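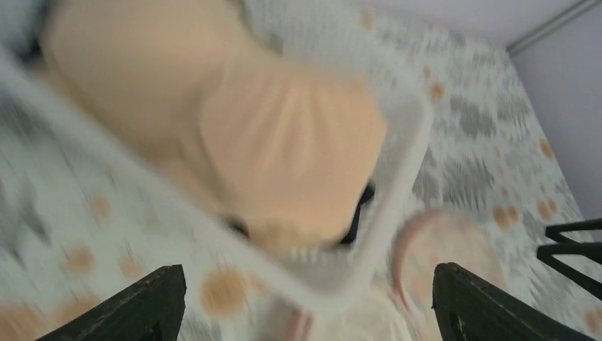 Skenetau firm teaches robots to tidy by doing it for them

6/10/26

Anyone who has asked a teenager to put the washing away knows it is usually quicker to do it yourself. Helar, a small Skenetau outfit, has built a business on that principle. Its operators do the chore themselves, by remote control, over and over, until a machine has enough recordings to have a crack at it.

The current syllabus is household fabric. An operator holds a pair of hand controls, the gripper copies every move, and a camera at the wrist takes it all in, second thoughts included. A good operator gets through a pass in two minutes. A new one takes four and apologises to the arm.

Helar began the work in August with three operators and has since logged over 2 months of what its paperwork calls demonstrations and most households call housework. Fumbles are kept, on the theory that a robot should learn how to recover from one. Staff are said to find this generous.

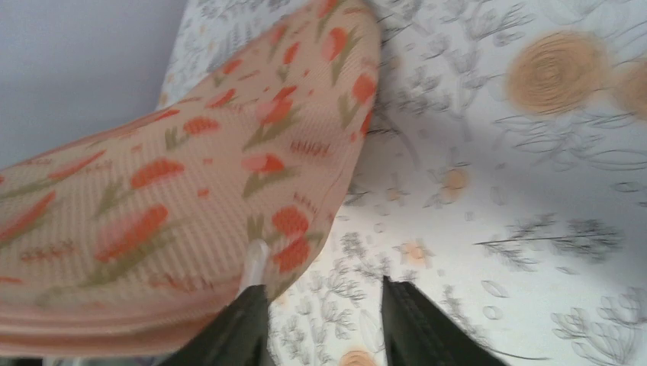
Kilian Mayrhofer was less sure about keeping the fumbles, saying that a machine shown enough hesitation will learn to hesitate beautifully. He would sooner see fewer passes and slower hands.

Helar plans to try the trained version on a second arm, supplied by Lammers, once the operators have finished the folding.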